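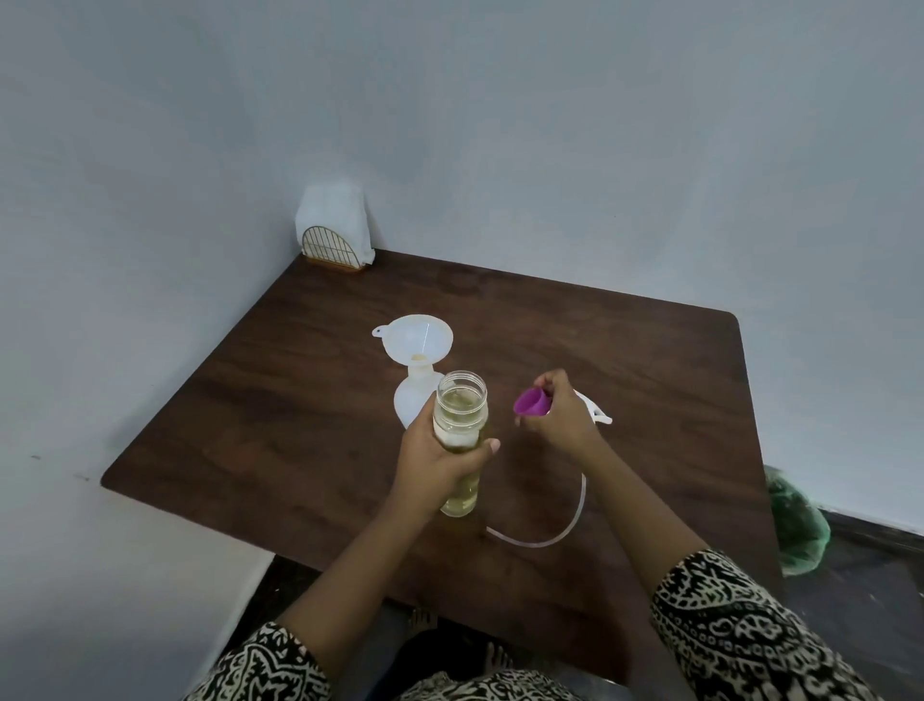

Last updated: March 26, 2025

Menstrual cup class moves to a bigger room in Wurcombe

The evening class on reusable period products at the Rulside Community Center will move upstairs next month after the first four sessions filled up. More than 46 people have signed up for the spring term, and a second group will meet in Room 411.

The class is led by Benedita Brandão, a retired school nurse who lives in Wurcombe. It covers how to choose a cup size, how to fold and insert a cup, how often to empty it, and how to clean and store it between periods. Each session lasts 90 minutes and is free to residents.

Most of the evening is spent at the table. Brandão puts out silicone cups in different sizes for people to handle, and a bright purple one usually gets passed around first. Clear jars, funnels and plastic bottles are used in the part on measuring and pouring.

"People want to feel how soft it is and see how small it folds," Brandão said. "They can read the leaflet at home."

The last half hour is kept for questions. Common ones so far have been about swimming, sleeping with a cup in, and what to do when the cup is hard to reach. Brandão asks anyone who has an IUD or has recently given birth to check with a doctor before using a cup.

Residents of Bastos and Drelmont can also attend if places are left three days before a session. Younger teens should come with a parent or another adult. Cups are not sold at the class, but a list of stores in the area is available at the front desk.

Sign-up is at the center's front desk or by phone during office hours. The class will take a break over the summer and start again in September. Room 411 can be reached by elevator from the parking lot entrance.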